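Kitchen Corner, the chopstick drawer and other small jobs

Jun 29, 2026

Quick one this time, I have a bus at half past and the kettle is on. Last issue I promised the chopstick thing, so chopstick thing it is. Then the supper notes, then the notices. Skip to the end if you only want the notices.

So. The drawer. Every building I have ever lived in has a drawer like this and the shared kitchen at Vulis House has the worst one. Takeout pairs still in paper. Takeout pairs out of the paper. Soy sauce packets (gone, you're welcome). A melon baller. Singles, so many singles, all slightly different lengths so that whatever you pull out you end up eating noodles with one long leg and one short leg.

Emptied it Saturday. Took most of the morning, mostly because I kept stopping to read the takeout menus. Boonyarit's menu from before they moved across the street! The green curry was a whole lot cheaper. Kept that one, pinned it on the board by the fridge for anyone who wants to feel sad.

What I did with the rest:

Paper-wrapped takeout ones. In the picnic box, top shelf, left side. Take them, please take them. They are fine for a picnic or for staking up a droopy pepper plant.

Plastic ones. Slippery things. Kept the decent pairs, they go through the dishwasher and the wood ones DON'T, see below.

Metal ones. Somebody loves these, I don't, they stay. Back of the drawer in the long tray.

Wood and bamboo, the good ones. Front of the drawer now, own tray, lined with a folded dish towel so they don't roll every time the drawer slams. It slams. Yes I have written to Plondura about the runners. Again. No answer yet.

Singles with no partner. Cooking jar by the stove. They stir, they poke, they test oil, they get the last olive out. If you have a single at home that looks like it might belong to us, bring it along, we might make a match.

Now washing. This got long in my notes so I'm cutting it down.

Wood and bamboo: warm water, bit of dish soap, rub down toward the tip, rinse, dry with a towel right away. Then lay them flat on the rack until they are dry all the way through. Not standing up in the cup with an inch of gray water in the bottom. I poured that cup out Saturday and I am not going to describe it.

No soaking. If there's rice stuck on, a minute in warm water is plenty, then a thumbnail.

No dishwasher for painted or patterned ones. The heat gets at the finish and you end up with flakes, and flakes go in soup.

Rough tips: fine sandpaper, two or three light strokes, wipe, then a dab of food-safe mineral oil on a paper towel. Leave overnight. I did a batch and they came up lovely. If the tip is split, or there are dark spots that don't scrub off, or it smells musty when it's dry, let it go. Compost if it's plain, trash if it's painted.

Somebody asked at the last supper if you can use olive oil for this instead. Wouldn't. It goes sticky and then it smells like an old candle. The bottle of mineral oil is under the sink next to the scrub pads, cap was missing so it has foil on it for now.

Pairing them up. OK this is the part I liked. Tip everything out on a table with a cloth down, cloth matters, on a bare table they shoot off in all directions and you're on your knees under the radiator. Sort by the grip end first. Color, pattern, then length. Then line up the tips and look at the other end, if one sticks out it's not a pair however much you want it to be. I had what I was sure was a match and it was off by a hair, and once you've seen it you can't eat with them.

Then roll each pair on the table under your palm. A warped one wobbles. Warped ones to the cooking jar. 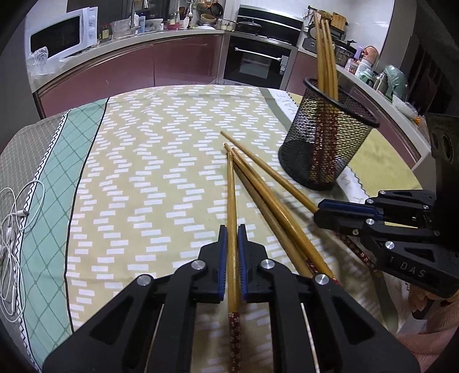
For next supper I'd like to put the patterned ones out properly, a pair at each place, in place of the usual fistful in a mug. So if you're on table setting, please come a bit early. Tips to the left, on a rest if there is one. We do not have enough rests. A folded paper napkin does fine, or a wine cork cut the long way, save me your corks. And the yellow cloth wants a shake outside before it goes on the table, crumbs hide in that zigzag like you wouldn't believe.

For anybody new to using them, kids especially, no shame, there are forks in the second drawer. But if you want a go: bottom one sits still in the crook of your thumb, rests on your ring finger. Top one you hold like a pencil, and that's the one that moves. Start with something big and forgiving. Cubes of tofu are cruel. Try popcorn, or cooked green beans, or torn up bread. Hold further back than you think you should, most people choke right down on the tips and then wonder why nothing opens.

A game that went well with the under-tens: two bowls, dried pasta shells, move them over before the song ends. Don't use dried peas. We used dried peas. We are still finding peas.

Supper notes

Noodles again, by popular demand, and becuase the big pot is back from being lent out. Broth will be vegetable so everyone can have it, with the extras on the side. Boonyarit is giving us a discount on the rice noodles if we order by Wednesday, so tell me if you're coming. Sign-up sheet is on the board, under the sad menu.

Still need:
someone to slice scallions, a lot of scallions
limes
a ladle that isn't bent
chili oil (the last jar was finished by persons unknown, during the washing up)
a second pair of hands for carrying chairs

Allergies on the sheet please, in the column, with your apartment number. Last time there was just "no nuts!!" written across the corner and I had to treat the whole table as no nuts. Which was fine. But write it in the column.

Bring your own bowl if you have a deep one. Ours are more of a cereal bowl and the broth goes over the side when you walk.

Other bits, fast

The Vundora dish rack is up over the sink finally. Two screws left over, don't love that, but it holds. Please don't hang the cast iron off it until I've had another look.

Knife sharpening: leave them in the shoebox marked KNIVES, wrapped in newspaper, name on the newspaper. Blades facing in. I'll take the box down to the hardware store when it's full.

Dish towels. I wash them, I fold them, they go away to people's apartments and live there. Check your kitchens. Blue stripe is ours. So is the one with the lemons.

Spice shelf is next on my list. If you own the jar with no label that might be cumin and might be something else, please claim it before the weekend or it gets tossed. I've smelled it several times and I keep changing my mind.

Freezer: label and date. Masking tape and pen are on a string on the handle. There is a tub of something orange in the bottom drawer, soup or possibly paint.

And the kitchen window sticks in this heat. Push at the bottom, not the middle, and put the wedge in once it's open.

Help wanted for the utensil drawer, the one below. It has the whisks in it and it doesn't open all the way. I've had my hand in as far as the wrist and there is a potato masher standing up in there holding the whole thing shut. Small hands an advantage. Bring a long spoon. I'll make coffee.

Got a question for next issue, put it in the tin by the microwave. One that came in already: can you fix a chopstick that has snapped? You can glue it but I wouldn't eat with it after. Sharpen the long piece in a pencil sharpener, use it as a plant label or a cake tester. Two halves, two cake testers. I've got a few like that in the jar now and they're better than the wire one that came with the bundt pan.

Also somebody wants the recipe for the cucumber thing. Smash the cucumbers with the flat of a knife, tear into chunks, salt, leave a while in a colander, pour off the water. Rice vinegar, a spoon of sugar, sesame oil, garlic if you're not going anywhere after. Toss it, fridge, eat it the same day. It doen't keep. Sesame seeds on top if the lid is on the jar properly, check first, ask me how I know.

Bus. Going. Sign up for noodles by Wednesday, corks in the tin, lemon towel back on its hook please.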